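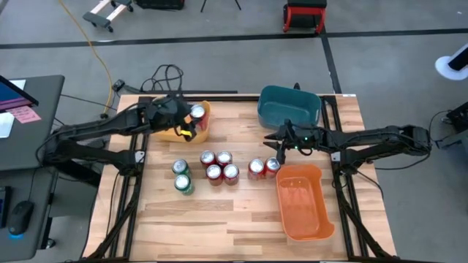 4. Friends travelling together: what the group trips told us

4.1 Choosing the day

Of the 216 travellers who filled in our questionnaire, 37 had booked a photographer during a holiday with friends, and their answers were a joy to read. We had expected the portraits to matter most. Again and again, though, people wrote about the hour itself: walking through Grenholm old town with someone who knew which courtyards were open, or laughing so hard on the Jarker ferry steps that the session ran over.

Timing made a surprising difference. Groups who booked for their first full day spoke far more warmly about the rest of the trip than those who left it until the last morning, when bags had to be packed and somebody was always watching the clock. One woman wrote that the early session "got us being silly together again", after 2 years in which the five friends had only spoken by phone. We love that phrase, and we have borrowed it as a label for the whole theme.

Figure 3. Can upright on a wooden surface, seen from above.

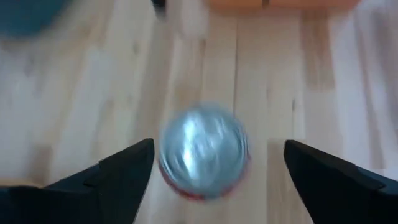
The same pattern held in the longer interviews. Travellers in Nassar, where most sessions began before breakfast, grumbled cheerfully about the alarm and then talked for ten minutes about the empty streets and the light on the harbour wall. Several had gone back to the same café every day afterwards (one group even learnt the owner's card game!), so the walk with the photographer had quietly shaped the rest of their week.

4.2 Sharing the pictures

Clollik, the booking service that passed on our invitations, lets every member of a group download the full set. This mattered more than we had guessed. Where one person held the files, the others often waited weeks and sometimes gave up asking. Where everyone had them, the swapping began on the journey home, and people chose wonderfully different favourites. Few picked the posed group portrait. They went for the crooked hat, the shared umbrella, the friend caught mid-sentence.

We asked 12 of these travellers to talk us through their chosen picture a second time in February, and the stories had grown in the telling. Small details from other days had crept in, and two friends from the same trip disagreed happily over whose umbrella it was.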